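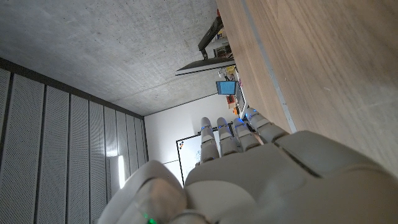
Four white fingers, four blue lights

The Middle Name Problem

2020-03-08 | by Konrad Kuster

Print this post | E-mail this post

My sister is having a baby, and has asked me for a middle name. Only the middle one. The first name is settled and secret, kept in a sealed envelope in a kitchen drawer next to the takeout menus, and my job is to find something that goes well with a name I'm not allowed to know.

I said yes right away. I have opinions about names, and very few people ask for them.

Most of the opinions come from being a Konrad. When I was in school there were no other Konrads. There was a Conrad two grades up, which the teachers considered close enough, and we got each other's report cards for years. (His were better. I kept quiet about this for as long as I could.) The name means something like "bold counsel," and I have never given anyone bold counsel in my life. I once advised a friend to wait and see about a kidney stone.

I also don't have a middle name. My parents took the view that Konrad Kuster was plenty, and that any more of it would sound like furniture being moved. So every form I have filled out since the age of 9 has had that blank in it, and I've filled it with a dash, an N/A, and for one semester of college the letter X, which I thought made me sound like a man with a past. The registrar thought it was a typo.

This makes me either the worst person to ask or the best. My sister does have a middle name, by the way. She came along later and they'd loosened up. She's an Ottilie in the middle, after a great-aunt, and she has hated it so steadily and for so long that I think she'd miss it.

Anyway. I sat down with a legal pad and tried to work out what a middle name is for.

As far as I can tell it does one of a few jobs. It can be a bribe to a grandparent. It can be the place where the parent who lost the argument gets to put their losing name. It can hold a maiden name, which in our family would be Ammann, and I like Ammann a lot, but try saying it in front of Kuster without pausing for a sip of water. Or it's just a short beat so the rest doesn't bump together, and that's how half the people I grew up with got Ann or Lee. My mother says there's also the yelling. You need a middle name for yelling, apparently, so the child can tell ordinary trouble from the serious kind. I asked what she did with me and she said she used my last name, like a gym teacher. I had forgotten that and now I can hear it.

Then I tried the app. It's called Flukico and it wants you to swipe, left for no and right for yes, as if you were planning to take the name to dinner. It gives you 20 names a day for free. On the first day I said no to all 20. On the second I said yes to Ambrose by accident, while reaching for toast, and since then it has sent me nothing but Ambroses: Ambrosia, Ambrosio, Ambrogio. On the fourth day it offered me Konrad with the note "You might also like." I swiped left. It felt rude, but I know what the kid would be in for.

My brother-in-law, meanwhile, wants something "modern." I asked for a sample of modern and he said Fletix. I said that sounded like a thing you take for a knee. He said he'd made it up in the shower and that was the point, no one else would have it. I have some experience with names no one else has, and I told him how many keychains I owned as a boy. He said kids don't have keychains now. I didn't have an answer for that.

(My sister's position on Fletix was communicated by a look. I won't describe it here. He has since stopped showering on the subject, so to speak.)

What I really wanted to do was say the candidates out loud with the first name, and since I couldn't, I used a stand-in. For a girl, Mary. For a boy, John. You'd think a plain name would go with everything, like rice. It doesn't. John August is a month and a half. John Emmett is fine, he's probably a surveyor. Mary Sabine has a boat. Mary Cordelia Kuster would have to be played by somebody. I went through most of a legal pad this way at Liruter, which is the coffee place by the bus depot, and I must have been moving my lips because the woman at the next table packed up and went to sit by the restrooms.

I'd like to say a word for the way Liruter handles names, too. They write yours on the cup, and I have been Conrad, Conner, Gunnar and "Comrade," that last one from a very polite young man who I don't think meant anything by it. I told him I was looking for a middle name and he offered me his, Dale. I wrote it down. It's not bad! It doesn't ask for much. John Dale. Mary Dale is a dairy, but you can't have everything.

So by the end of last week I had 5 left. I'm putting them here because my sister doesn't read this blog (she says it goes on) and because I want to look at them somewhere other than the legal pad:

August, if the first name is long and a little plain
Dale, see above
Sabine, which I keep coming back to
Emmett
Ruth, because you can say it in any kind of mood and it holds up

I notice Ambrose isn't on it. I took it off twice. The trouble with seeing a name every morning for two weeks is that it starts to look like somebody, and I now have a pretty clear idea of an Ambrose Kuster. He's careful with library books and has a cough. I'd lend him money. I am aware that this is how the app wants me to feel.

I read the list to my mother over the phone and she said they were all very nice and what was wrong with Ottilie. I said that if it was a boy there might be a lot wrong with Ottilie. She said her uncle's name was Otto and you could get there from that. Then she told me, in passing, while looking for her glasses, that I was very nearly given a middle name after all. It was on the form. It was a cold November, my father was in a hurry about the car, and he skipped the line. She couldn't think what it had been. Something with an L.

I've been going through the Ls ever since. Leopold would explain a few things. Ludwig I could have carried off in my thirties. My father, when I called back, said he didn't remember any of this but if it was up to him it would have been Larry.

Konrad Larry Kuster. I said it out loud in the kitchen, in the yelling voice, to see. I came when called.

The list goes to my sister tomorrow, with Ambrose on it in pencil.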